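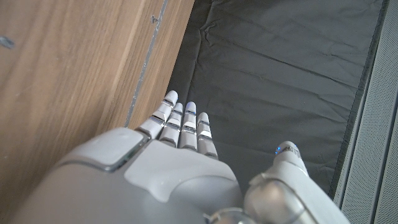
Photography: Stallberg Studio for Altum

A Table, Some Tape and a Curtain

Bheki Pretorius has a habit when he enters a room where people work. He does not look first at the chairs or at the lamps. He goes to the table, puts his palm flat on it, and moves it slowly toward the edge where the top stops and something else begins.

"The edge is where a table meets the rest of the room," he told me in Brostlow, where he has fitted out workrooms for most of his adult life. "In the middle, every table is good."

I had come to ask him about worktables, and I expected to hear about wood. We spoke about wood for perhaps a quarter of an hour. After that we spoke about tape, cloth and sockets, and these took the rest of the day.

The first table he made for a client was 166 centimeters long, and the client returned it. It was well built and it was level, but it was delivered to a room with a white wall behind it and a window on the side, and the woman who used it complained that she could not see her own small parts against all this brightness. Pretorius offered to stain the top darker. She asked instead if he could do something with the wall. He hung a dark cloth there on a Friday afternoon, and she kept the table.

Since that time he hangs a curtain wherever he is allowed to. He prefers it black or very dark gray, and he prefers it with more width than is necessary, so that it falls in folds. A cloth that is pulled tight shows every pin and every crease, he explained, while a cloth with folds takes the light softly and the eye comes back to the table. He does not iron it. He has nothing against a crinkled fabric, provided it is the dark one and the table is the light one.

The top itself should be light brown, in his opinion, with a grain that you can see but do not study. He likes the lines to run from left to right as you sit, and he turned a sample in front of me several times to make me see the difference. I admit I saw it only the third time.

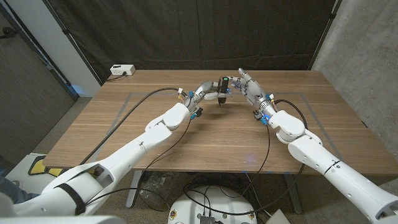
ALTUM | ISSUE 66 | PAGE 179

Then there is the question of where on the table the work is done. A big top invites everything to come and stay on it. Cups, letters and chargers arrive in the morning, and by lunch one is working on a piece of wood the size of a book.

The remedy is tape. A thin gray line, laid in a rectangle that runs from near one end of the top to near the other, says which part is for the task, and the margin outside can hold what must be near. The power strip belongs in that margin, at the back corner by the curtain, where its cord has a short way to go. A small black cylinder with a green cap has its place inside the line for as long as it is being used, and no longer.

Pretorius learned the tape from a workshop called Mthembu, where he was for two years the youngest person in the room. Every bench there had its rectangle. When you finished, the rectangle had to be bare before you could take your coat, and the foreman checked this with a look, never with a word. "I still cannot leave a pencil inside the line," he said. "At home also. My wife finds this a little sad."

He is strict about the tape itself. It must be thin, because a thick one catches the sleeve. It must be gray and not a color, because a colored line becomes the most important thing on the table. The corners should be cut with a knife. He presses it down with the back of a spoon, and he changes it when the edges start to lift, which on a busy table is sooner than people like.

With cables he is less sure of himself. He has tried clips, sleeves, a channel under the top and a hole drilled through it, and he has regretted the hole. At present he lets the cables go over the edge and down, and tries to keep them together below the table. A black cable on a light top is at least honest, he says, you see it and you go around it. He would still like to find a better way, and he asked me twice if I had seen one on my travels. I had not.

Before I left he brought me to the back of his store to see a table he is keeping for himself. It had no tape yet and no cloth behind it. He put his palm on it, moved it to the edge, and stopped at a place where the finish had a small roughness I could not feel at all. He went to look for the sandpaper, and I found my own way out to the street.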